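Wukbridge Household Skills Project
Interim Report to the Kitex Fund
Reporting period ending August

1. Purpose of this report

This report sets out progress on the table-setting and fruit arrangement strand of the project, for which the Fund awarded a second installment earlier in the year. It covers preparation of the materials, the arrangement tasks themselves, spending, and the work planned for the next period. It was prepared by Anqi Cui and reviewed by Sławomir Ziółkowski, who remains the responsible officer for the grant.

2. Materials

The strand requires a stable set of tableware and fruit that can be used repeatedly without replacement. Fresh fruit was used in the first weeks and was discontinued after bruising and spoilage made sessions difficult to compare. The project now works with artificial fruit throughout. The current stock includes grapes, strawberries, mandarins and small yellow fruits, and is checked at the end of each week for damage to the surface.

Several bowls were tried. The pale green glass bowl with the wavy edge has been retained as the standard vessel. Its uneven rim calls for more care in placing than the plain bowls supplied by Michalski, and the team considers it a better match for what is found in ordinary homes. The plain bowls have been kept in storage and may be used again for introductory work.

The tabletop has a beige marble pattern, and the surrounding walls are papered in pink. Both were fitted at the start of the period and no further changes are planned before the final report.

3. Arrangement tasks

Each task begins with part of the fruit in the bowl and part on the table. The larger pieces are normally placed first, with the grapes toward the rear, and the small yellow fruits are added last. A task is recorded as complete when every piece is inside the rim and none has to be held in position.

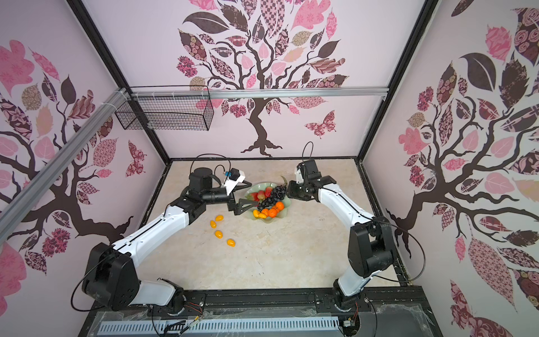 The small yellow fruits continue to account for most of the incomplete results. They roll when set down near the edge of the bowl, and they are easily displaced when the mandarins are already in place. Starting positions on the table have therefore been varied more widely than in the original plan, so that results do not depend on one familiar layout.

By the close of the period 600 arrangement tasks had been carried out, of which 73 percent were recorded as complete. The target agreed with the Fund was 70 percent. Incomplete tasks have been kept in the record and are listed separately in the annex, with a short note on the piece involved.

4. Spending

Expenditure on materials for the period came to 1310 dollars. This covers the artificial fruit, the glass bowl and a spare of the same pattern, the tabletop, and the wallpaper. The amount is within the approved budget line. No transfer between budget lines is requested.

5. Matters for the Fund's attention

Delivery of the second set of fruit from Amine was delayed, and the planned work on mixed sizes was moved to the next period as a result. The delay does not affect the closing date of the strand.

6. Next period

Work will continue with the same bowl and tabletop. The team will introduce clearing tasks, in which the bowl is emptied and the fruit is sorted by kind on the table. A revised task sheet will be sent to the Fund for comment before these sessions begin.

Submitted on behalf of the project by Anqi Cui.
Reviewed by Sławomir Ziółkowski.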